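A tray of water on the table

December 2003

Wet weekends mean the tray comes out. I have written about it in passing once or twice and had a few emails asking what we use, so I thought I would put it all in one place.

The tray is a shallow plastic one, bright blue, and it came from the market in Rundirville. I went for a boot tray first, but the sides were too low and you only had to lean on the table for it to slop over. The blue one has sides that slope out a bit and a proper rim. It was sold for seedlings, I think, though it has no holes in it. I bought it in April meaning to start some tomatoes off and never did.

It goes on the white tables, the two that we push together. There is a join between them and I try to keep the tray clear of it, as anything that runs into the join comes out underneath and drips on the floor. I learnt that with a jug of squash. If you only have one table that's fine, the tray doesn't take up much room. What you do want is space to the side for buckets.

The fish are small and green, a very loud lime green, and they came in a packet from Cirnano with a few other bits that have since gone missing. They are the best thing we have put in the tray by a long way. I have tried corks, walnut shells, a sponge cut into shapes, and none of them held anyone's interest beyond the first morning. A fish is something to catch. The net is one of those little round ones with a blue rim and fine mesh. 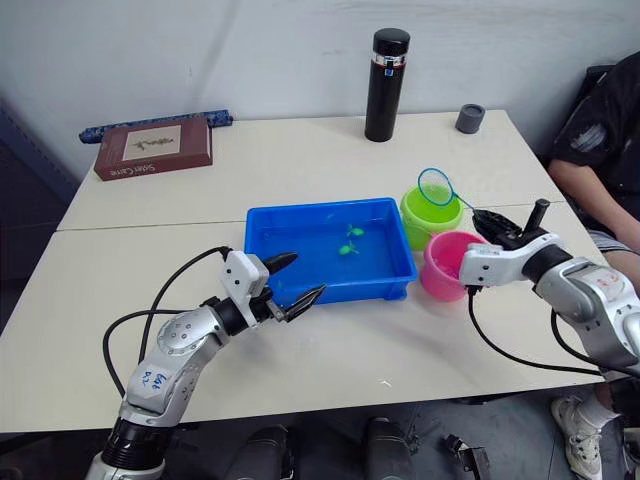 The buckets are the ordinary seaside sort. We have a green one and a pink one out most of the time and the game, so far as it has rules, is that what you catch goes in a bucket. Which bucket is a matter for argument. I used to set it up so that fish went in the green and everything else in the pink, but I have given up on that and now whatever is nearest will do.

A word on how much water. I fill it with a measuring jug and I aim for a layer deep enough to get the net under a fish and no more. The first time, I filled it nearly to the rim at the sink and then had to carry it, and I would not do that again. Put the tray where you want it, empty, and bring the water to it. It takes more trips but there is nothing to mop up before you have even started.

I use lukewarm water in winter. It goes cold soon enough, and I top it up from the kettle and the cold tap mixed in the jug, well away from the table. Plain water only. Bubble bath was a mistake — you can't see the fish, the net clogs up, and the foam dries on everything in a sort of crust.

The mesh does need looking after. Rinse it, shake it out and hang it up by the handle. The first net we had was left in the bottom of a bucket over a bank holiday and it smelt so bad that I threw the bucket out too.

Other things that have gone in the tray over the past few months: bottle tops, the lid of a shampoo bottle, a tea strainer, a plastic spoon, and a length of clear tubing left over from the fish tank we used to keep. Clear plastic is good in a blue tray. It half disappears, and you have to look for it properly. Things that sink flat to the bottom are harder to get out with a net than you would expect, and with those it's easier to put your hand in. 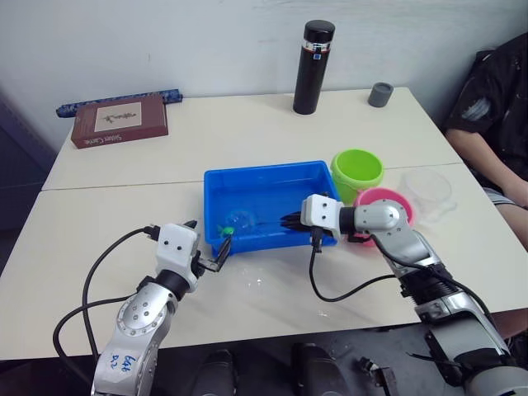

Reading time: 6 minutes

As for the mess, there is always some. Water gets on the table in front of the tray, where everything is lifted out and dripped over, and I leave it until the end. I keep an old bath towel on the chair and do the whole lot in one go. I did try laying a towel under the tray, but it soaked through and stayed wet, and the tray slid about on it. The bare tabletop is better. It wipes down, and it has not marked so far.

Emptying is the awkward part. A full tray is heavy and the sides give a little when you lift it, so I bail it out with a bucket until it is mostly gone and then tip the last of it down the sink. In summer it went on the beans. After that the fish get squeezed out, if they are the kind with a hole, and stood on the draining board. Any with water left inside go black in there and there is no getting it clean.

The tray lives behind the washing machine and the fish live in a yoghurt tub with the lid off. The buckets go inside one another and hang on the back door.

If you want to do the same, look at the end of the gardening aisle before you look at the toys. Proper water tables cost a good deal more and you then have to find somewhere to keep one. The tray, two buckets and a net came to less than a family swim at Rundirville baths, and the fish were in the sale.

I am on the lookout for another net, as the handle on ours is a bit thin and I don't think it will see out next year. The Cirnano shop had only big ones when I last went in, long cane handles, meant for rock pools. I will try again after Christmas.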